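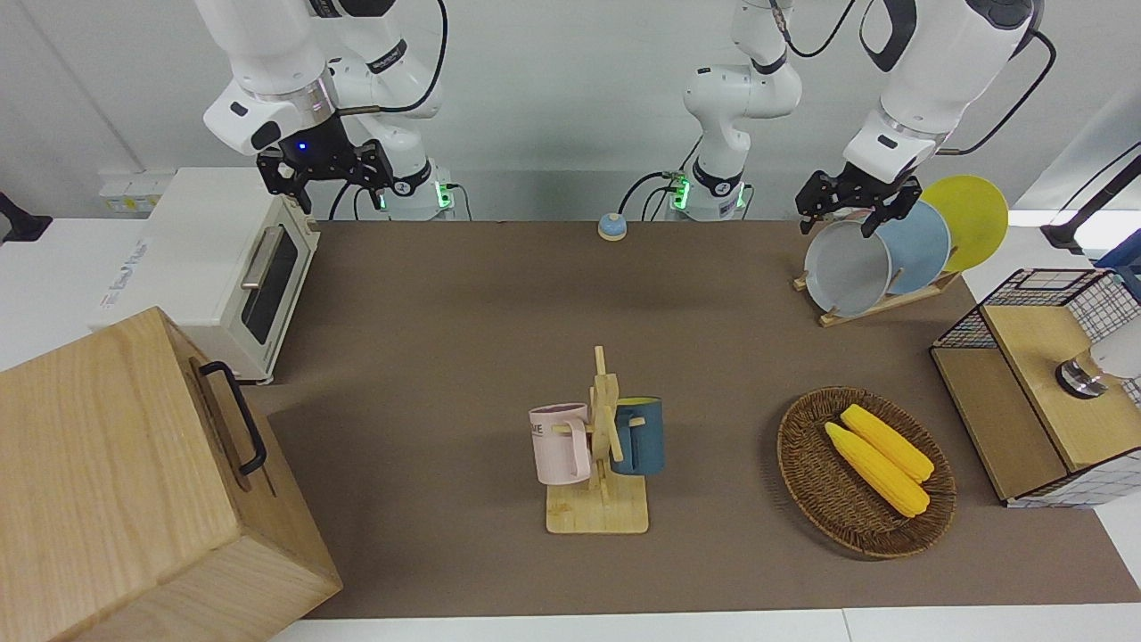 Teil 4: Oberfläche, Schmutz und Wasser
Skript zur Vorlesung Alltagschemie, Wintersemester, Dozentin: Maëlle Charbonneau

Beim letzten Mal sind wir mitten im Tropfen stehen geblieben, und genau da machen wir weiter. Wer die Oktobersitzung verpasst hat, liest bitte zuerst Teil 3 (Wasserstoffbrücken), sonst hängt der nächste Abschnitt in der Luft.

4.1 Warum ein Teller abtropft und trotzdem nass bleibt

Stellt einen gespülten Teller senkrecht in den Abtropfständer und schaut mal eine Minute lang wirklich hin! Zuerst läuft ein zusammenhängender Film nach unten. Dann reißt er auf, es bilden sich Inseln, und am unteren Rand sammelt sich ein Wulst, der einfach nicht fallen will. In diesem Wulst steckt fast alles, was wir heute brauchen: Schwerkraft zieht nach unten, die Oberflächenspannung hält zusammen, und die Adhäsion an der Glasur hält fest.

Die Oberflächenspannung von reinem Wasser liegt bei 20 °C bei 72,8 mN/m. Für eine Flüssigkeit aus so kleinen Molekülen ist das enorm viel. Ethanol kommt bei derselben Temperatur auf gut 22 mN/m, Quecksilber dagegen auf weit über 400 (deshalb die berühmten Kügelchen, die kein Mensch mehr im Unterricht über den Tisch rollen lassen darf, und das ist auch gut so).

Woher kommt der Wert? Ein Molekül im Inneren ist ringsum von Nachbarn umgeben, ein Molekül an der Grenzfläche nur auf einer Seite. Ihm fehlen also Bindungspartner. Jede zusätzliche Fläche kostet Energie, und die Flüssigkeit zieht sich auf die kleinste Fläche zusammen, die sie kriegen kann. Man darf mN/m deshalb auch als mJ/m² lesen. Bitte einmal selbst nachrechnen, die Einheiten gehen wunderbar auf.

4.2 Kontaktwinkel und Young-Gleichung

Ein Tropfen auf einer festen Unterlage hat drei Grenzflächen: fest/gasförmig (sg), fest/flüssig (sl) und flüssig/gasförmig (lg). Im Gleichgewicht gilt

γ(sg) = γ(sl) + γ(lg) · cos θ

Kleiner Winkel heißt gute Benetzung, großer Winkel heißt Kugel. Als Grenze nimmt man 90 Grad. Sauberes Glas liegt oft nahe null, das Wasser kriecht regelrecht auseinander. Ein Fettfilm, den man mit bloßem Auge gar nicht sieht, hebt den Winkel schon deutlich an. Das ist übrigens der älteste Sauberkeitstest im Labor: Läuft das Wasser geschlossen ab, ist das Becherglas sauber. Perlt es, noch mal spülen.

Randbemerkung für die, die es genauer wollen: Die Young-Gleichung gilt für eine glatte, chemisch einheitliche Fläche. Auf rauen Flächen verstärkt die Struktur, was ohnehin schon da ist (Wenzel), oder sie schließt Luft ein (Cassie-Baxter, Stichwort Lotusblatt). Auf realem Geschirr messen wir außerdem beim Vorrücken einen anderen Winkel als beim Zurückziehen. Diese Hysterese ist der Grund, warum Tropfen an einer senkrechten Wand überhaupt hängen bleiben können. Ich finde das jedes Jahr wieder großartig.

4.3 Tenside

Ein Tensidmolekül hat einen Kopf, der Wasser mag, und einen Schwanz, der es meidet. In Wasser gegeben, wandert es zuerst an die Oberfläche, Kopf ins Wasser, Schwanz in die Luft. Die Oberflächenspannung fällt, bei üblichen Spülmitteln auf Werte um 30 mN/m. Irgendwann ist die Oberfläche voll. Gibt man weiter Tensid zu, ändert sich dort kaum noch etwas, dafür bilden sich im Inneren Mizellen. Die Konzentration, bei der das beginnt, heißt kritische Mizellbildungskonzentration, kurz CMC.

Im Diagramm (γ gegen den Logarithmus der Konzentration) sieht man einen fallenden Ast und dann einen Knick. Diesen Knick müsst ihr in der Übung selbst finden.

Vier Gruppen nach Ladung des Kopfes:

Anionisch: Seifen, Alkylsulfate, Alkylbenzolsulfonate. Schäumen gut. Seifen fallen mit Calcium aus (Kalkseife, der graue Rand in der Wanne).
Kationisch: quartäre Ammoniumverbindungen. Ziehen auf negativ geladene Fasern auf, darum im Weichspüler.
Nichtionisch: Fettalkoholethoxylate, Alkylpolyglucoside. Wenig empfindlich gegen hartes Wasser.
Amphoter: Betaine. Mild, oft als Cotensid im Shampoo.

Beliebter Klausurfehler: anionisch und kationisch in einem Topf mischen und erwarten, dass sich die Wirkung addiert. Die beiden bilden Ionenpaare und fallen im schlimmsten Fall zusammen aus.

4.4 Wie Fett vom Teller kommt

Der Fachbegriff ist Umnetzung, im Englischen heißt das hübsch anschaulich roll-up. Tensid lagert sich an der Grenze Fett/Wasser und an der Grenze Fest/Wasser an und senkt beide Grenzflächenspannungen. Der Kontaktwinkel des Fetts, gemessen durch das Fett, wird größer, der Film zieht sich zu Tropfen zusammen, und eine leichte Bewegung reicht zum Ablösen. Danach hält die Tensidhülle die Tröpfchen in der Schwebe.

Vier Größen bestimmen das Ergebnis, nach Herbert Sinner im Sinnerschen Kreis zusammengefasst: Chemie, Mechanik, Temperatur, Zeit. Verkleinert man einen Anteil, müssen die anderen wachsen. Die Spülmaschine zum Beispiel läuft lange und heiß und mit kräftiger Chemie, dafür schrubbt niemand. Überlegt euch bitte selbst, wie der Kreis bei einer eingeweichten Auflaufform aussieht!

4.5 Wasserhärte und Flecken

Was nach dem Trocknen als Rand übrig bleibt, war vorher gelöst. Beim Verdunsten und Erwärmen verschiebt sich das Gleichgewicht

Ca²⁺ + 2 HCO₃⁻ ⇌ CaCO₃ + CO₂ + H₂O

nach rechts, Kalk fällt aus. Die Härte geben wir hier in Grad deutscher Härte an, 1 °dH entspricht 0,178 mmol/l Erdalkaliionen. Unser Leitungswasser im Praktikumsraum hat 17 °dH, also rechnet ihr mit 3,03 mmol/l. Das ist hart, und man sieht es jedem Glas an.

Dass der Fleck ein Ring ist, hat mit der Verdunstung am Tropfenrand zu tun. Der Rand ist durch die Hysterese aus 4.2 festgehalten, dort verdunstet besonders viel, aus der Mitte strömt Flüssigkeit nach und nimmt alles mit, was gelöst oder aufgeschlämmt ist. Kaffeeflecken funktionieren genauso.

4.6 Übungsaufgaben

1. Messreihe: Auf dem Kursserver liegen Daten zu den beiden Modelltensiden Grotano und Manole (unsere internen Kürzel, im Handel sucht ihr die vergeblich). Tragt γ gegen lg c auf und bestimmt für beide die CMC.

2. Eine Probe Manole hat eine mittlere molare Masse von 294 g/mol. Welche Masse braucht ihr für 250 ml einer Lösung mit 6 mmol/l? Ergebnis sinnvoll runden.

3. Ein Wasserfilm bedeckt eine Fläche von 1694 cm². Er zieht sich zu Tropfen zusammen, deren freie Oberfläche noch ein Siebtel davon beträgt. Wie viel Oberflächenenergie wird an der Grenze Wasser/Luft frei? Rechnet mit 72,8 mN/m und lasst den Kontakt zur Unterlage beiseite.

4. Begründet in drei bis vier Sätzen, warum Klarspüler ein schwach schäumendes nichtionisches Tensid und meist Citronensäure enthält.

5. Für Neugierige: Streut Pfeffer auf eine Schale Wasser und tippt mit einem spülmittelfeuchten Finger in die Mitte. Was treibt die Körner nach außen? Suchbegriff Marangoni.

Abgabe wie immer über Plisum als ein einziges PDF, bis 18 Uhr am Vorabend der nächsten Sitzung. Zu Aufgabe 1 bitte die Diagramme mit Achsenbeschriftung und Einheiten!

Zum Weiterlesen: das Kapitel über Grenzflächen in eurem Physikalische-Chemie-Lehrbuch, dazu der Reader Zisora, Abschnitte 2 und 5. In Abschnitt 5 ist beim Kapillardruck ein Faktor 2 verloren gegangen, richtig ist Δp = 2γ/r für den kugelförmigen Tropfen.

Nächstes Mal: Schaum. Bringt ein Schraubglas mit dicht schließendem Deckel mit.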